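Lucero home trial: testers wanted in Listbridge

We want people to live with our two-armed bed-making kit and tell us what it's like. Any bedroom will do - lumpy pillows welcome!
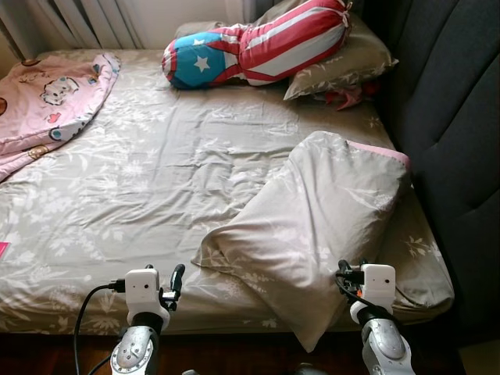
You'd have it for 4 weeks, with a fee of £300, and Emiko Mizuno fits everything for you.

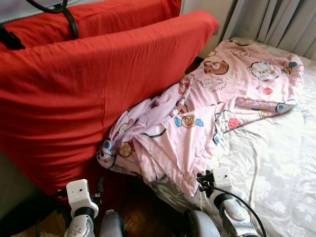
Your notes matter most to us. Tell us what annoys you, what you'd buy, what you'd bin. We love awkward bedding, so a crumpled blanket with bears and hearts on it is just the job.

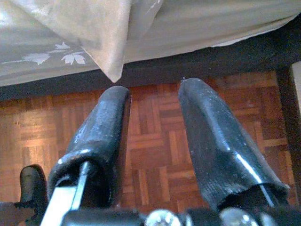
Liam Inskip says he'd sign up again tomorrow, though he'd like it quieter.

Apply by 5th December, quoting 2176.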